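How to Run a Two-Arm Drinks Demo at Your Open Day

By Leokadia Duda, Bornano Workshop

We opened our doors in February, and the lemonade table had people standing at it all evening. I've had a pile of messages since then asking how we set it up, so I'm writing the whole thing down for anyone who has a two-arm robot and visitors on the way. It's a great one to do! People get it right away, kids have opinions about it, and you can run it over and over with the same few things on the table.

What you need

A two-arm setup with simple two-finger grippers. A tray with a raised rim. Plastic cups in different colors, the lighter the better. A cutting board and a couple of lemons. Cloths (bring more than you think). A small bowl of fake ice cubes. Tape for the floor.

Skip glass completely. We practiced once with real tumblers and I spent the whole time holding my breath.

Step 1: Pick one short job

Lefteris Vasilakis and I started with a big plan that had the robot making a full drink from start to finish. It took 9 minutes in rehearsal, and our test audience (two people from Tradley next door, very patient) had wandered off to look at the 3D printers by the end. What we ran in the end was much smaller: pick up the cups, get them onto the tray, put the tray in order. One run should fit into the time people are happy to stand still. Ours came in just under 4 minutes.

Step 2: Lay out the table

Put the tray where both arms can reach it comfortably and check that with the arms moving slowly before you do anything else. Then spread the cups out with space between them. Gripper fingers are wider than they look, and a cup that stands too close to its neighbor will take the neighbor along for the ride.

Use colors! It makes your talk so much easier. "Watch the pink one" works from the back row, and "watch the second cup from the left" doesn't work from anywhere.

Keep the lemons and the board off to the side. They dress the table up nicely, and you can bring them into a longer run later if the evening is going well.

Step 3: Rehearse the grips

Soft plastic squeezes, so start with low grip force and creep up until the cup stays put. We tried every cup standing and lying on its side, because visitors will ask you for both. If you plan to let people place the cups themselves, tip a few of them over in rehearsal and see what your robot makes of it. Ours needed extra practice on the ones lying down.

Run each arm alone, then both together. Watch the cables at the wrist during the joint runs and make sure there's enough slack for the whole motion.

Step 4: Set the safety line

Tape the floor well outside the reach of both arms, with one person at the stop button the entire time. That person does nothing else: no talking to guests, no phone. Swap every half hour. Lefteris and I traded places all evening, and I was glad of it.

Step 5: Talk while it moves

You don't need a script. Say what the arm is going for, then be quiet and let people watch it get there. Good things to mention:

Which arm is going to move next.
Why a light plastic cup is harder to hold than a heavy block.
What you changed after the last run.

Then ask for guesses. "Which cup next?" got the loudest answers of the night, and a boy from the Bianchini after-school club called it right so many times that we asked him to do the announcing.

If a cup gets dropped, leave the arm to finish, stop, reset, and go again. Nobody minded at all. The second try gets a bigger cheer.

Step 6: Reset fast

Keep a printed card with the starting layout at the desk and put everything back to match it. Wipe the tray between runs if hands have been on it. We handed out 500 paper tickets at the door and used them to call groups up to the table, which gave us a steady gap for resetting.

Our table, from two sides:

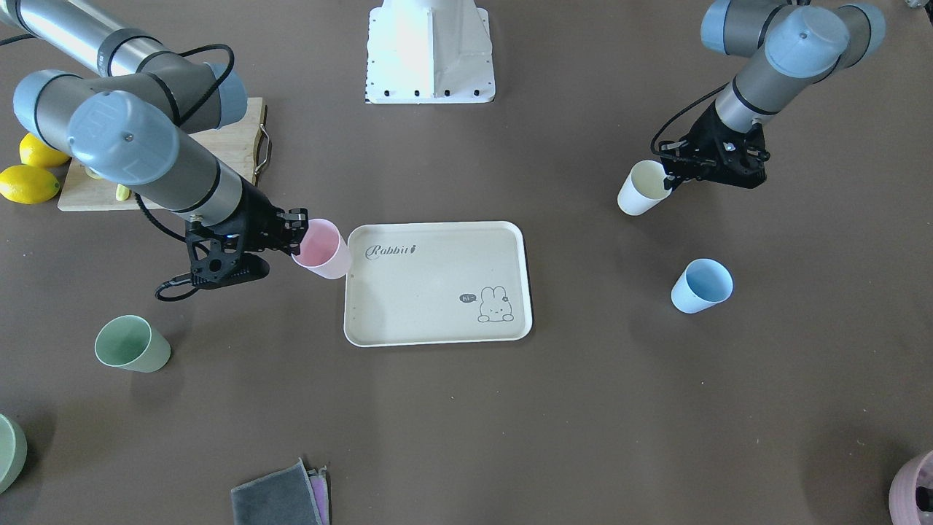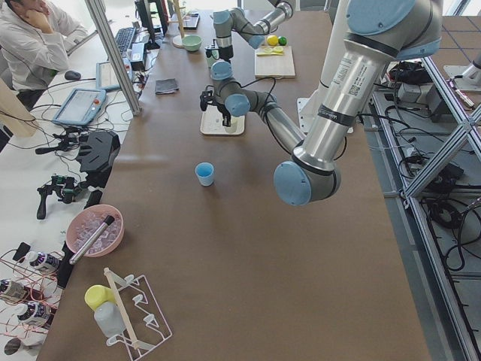 Both arms over the work table, with the cream tray, the colored cups and the cutting board.

If you want the printable layout card, it's on the Zotance project page along with our rehearsal checklist. We're doing another run some Thursday evening this spring with a longer version that brings the lemons in, and I'll add the new steps to this page once we've tried them on a crowd.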